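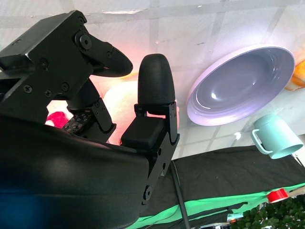
How long does it take to get a Ganier gripper kit set up and picking things up?
Plan on one afternoon, plus another evening if you have never paired a wrist camera with an arm before.

I've had the Ganier two-finger kit on my bench since June, and I get enough email about it that I figured I'd write the setup down. The kit comes from Dudico, it bolts onto most small arms, and the manual is six pages of tiny type. My notes fill in what I had to learn by calling support (thank you, Chae-won Ahn, you were very patient with me).

What you need
The kit, your arm, a Phillips screwdriver, a set of small hex keys, and a handful of household stuff to practice on. I like a plastic mug, a bowl, a roll of tape and something soft. A stuffed toy is great!

Step 1. Mount the bracket
Start every screw by hand before you tighten any of them. I cranked the first one all the way down and then spent ages wondering why the others wouldn't line up. Snug is plenty.

Step 2. Put the fingers on
The rubbery tips go on last. Open and close the fingers by hand a few times with the power off. If one side drags, loosen its side bracket a quarter turn and try again.

Step 3. Aim the camera
Both fingertips should show up in the picture, with the space between them clear. It's fine if the gripper body hogs a big chunk of the view — mine does, and I quit fighting it. Set the focus for the objects and let the body go blurry.

Step 4. Teach the grip
Open the Trerna app, pick "new grip," and set the force to 5. Work up from there. A tape roll is easy, so do that first. Mugs are harder when they're lying on their side, and I still go for the rim over the handle. For a bowl, come down over the edge with one finger inside and one outside.

Leave the soft toy for last and drop the force back down before you try it. My friend Si-woo Son runs his at 60 for everything, and his poor stuffed bear shows it.

Step 5. Save your settings
Please do this! The app does not save when you close it. I lost 83 grips that way and I'm still grumpy.

Is it worth buying? I think so, if you like to tinker. The Kazmi kit is quicker to bolt on, but I found its fingers slippery on smooth plastic. My one real gripe with the Ganier is the short cable.

Updated 01/11/2018 with the new app menu names.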